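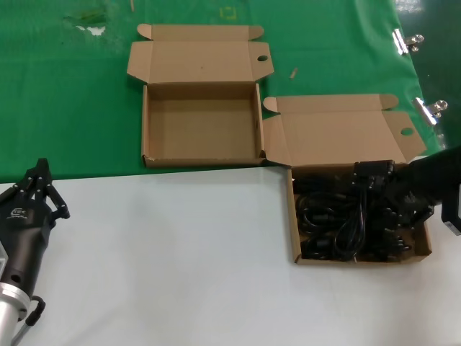 4.2 Return rates and the reuse claim

The case for returnable mailing boxes rests on one number, the count of trips a box makes before it is pulped. Suppliers in the Trudgate trial put this at six. We could not reproduce it. Of the 372 boxes we followed by serial label from the Kostivero depot, most came back once, a smaller group came back twice, and the rest were lost to household recycling or kept for storage. The supplier's figure seems to come from a bench test in which boxes were folded and unfolded by staff who knew how to do it, and who had no reason to tear the tuck flap.

Figure 3. Brown cardboard boxes with attached lids, open.

Customers in Brondia were asked to fold the box flat and post it back free of charge. Over 70 per cent told the survey that they had done so. The depot records do not support this, and the gap is too wide to blame on slow post. People tend to report what they meant to do, and a question that opens by thanking them for helping the environment will not lower the score. Earlier work on bottle deposits ran into the same trouble and was quoted for years regardless.

There is also the matter of what a second trip saves. The Sauerland comparison assumes that each returned box replaces a new one, yet the depot was still buying new stock at the old rate in December, partly to cover sizes that came back too seldom. A returned box sitting on a shelf has replaced nothing. It has also been carried back by van, and the published estimate leaves out that journey on the grounds that the van was "already passing". We asked for route logs and were given a summary.

None of this shows that reuse cannot work. Within a single firm, where boxes move between two sites and never reach a doorstep, the return rate may well come close to 100 per cent. That is a different system, and its results should not be lent to home delivery. Section 4.3 repeats the sums with the return van included.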